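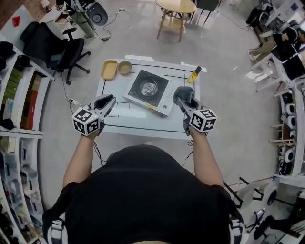 4 min read

I cook my eggs on a portable gas stove, at a table, in the middle of the room, and I think more people should. There, I've said it. I own a perfectly good kitchen range with four burners and an oven I use for bread, and most mornings I walk right past it, set the little stove down on the table and light it there.

My case starts with the walls. A kitchen range is nearly always shoved up against one, and so the cook is too. You spend the best part of the meal (the noise, the smell, the first curl of an onion going soft) with your back to everybody. Then you carry the food to the table once the interesting bit is over! Put a single burner in the center of a table and all of that changes. People drift over. They stand around with their hands in their pockets and ask whether it's ready. Somebody takes over the stirring.

I picked this up in Jillville, where I rented a room for a winter over a shop that sold lamps. The building had one shared kitchen at the end of a long hallway, and it was always full by 7 p.m. So those of us upstairs bought tabletop stoves, the flat kind with one burner and a knob, and cooked in the big common room with the window propped open. I ate better that winter than I had in years. With one burner you can't make a feast, so you make one thing and you pay attention to it. Rice with an egg on top. Mushrooms in far too much butter. Dumplings, a dozen at a time, with everybody eating the first batch while the second one fried.

The one-pan part matters to me as much as the table part. I have a drawer at home with 19 lids in it and I could not tell you what half of them fit. At the table I allow myself one small frying pan, one bottle of oil and one tray, and the tray does all the work you'd expect of a counter: raw things go out on it and dirty spoons come back. When I'm done I wipe the table, put the stove away in its box and the kitchen is gone. A whole kitchen, gone, in the time it takes the kettle to boil!

A white table is best for this, by the way, and I will argue with anyone about it. Wood hides spatter until it's a stain. On white you see every drop of oil the moment it lands, and you wipe it up. I bought mine secondhand from an office clearance in Flarkbridge, carried it up two flights and have never been sorry.

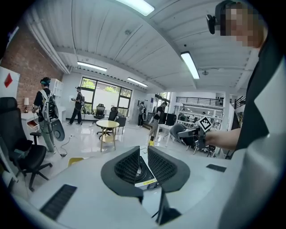 The room you do it in makes a difference too, and I've gotten fussy about that. What I like is height and air. My favorite place I ever cooked was a former print shop with brick on one side, beams overhead and big windows down at the far end, nothing in it that anyone would call a kitchen. We fried potatoes in there on a Monday in April and it was one of the happiest lunches of my life. A room like that lets the steam go up and get lost. Small rooms with low ceilings can be managed, but you'll want two windows open and you'll want to skip the fish. And don't cook this way in a closed room at all, please. It's a flame, it needs fresh air and so do you.

There are fair things to say against all this. Friends in Messina, who have a beautiful six-burner range and use all six, think I'm camping in my own apartment. You do need to keep the table steady and the hose out of the way, and I wouldn't try it with a toddler on the loose. Fuel isn't free either. I keep a tally on the inside of a cupboard door (I know, I know) and it stands at 1,783 meals, which is a lot of canisters. And some dishes just don't suit it. I tried a stew once and sat there for hours watching the pot like a nervous parent.

But a fried egg? Greens with garlic? A pancake, flipped badly in front of 20 people who all cheer anyway, as happened at my sister's housewarming in Pranier? Those belong at the table. The egg goes from pan to plate in one short reach and it's still spitting when you put your fork in. I've had fancier eggs in restaurants, on warmed plates, with chives, and they had all gone a little quiet by the time they reached me.

So if you have one of these stoves in a closet for power outages, get it out this weekend. Check the hose or the canister, whichever yours takes, open a window and put it right in the center of the table, where people can get at it from all sides. Start with eggs. Have more bread than you think you need - they'll all want some.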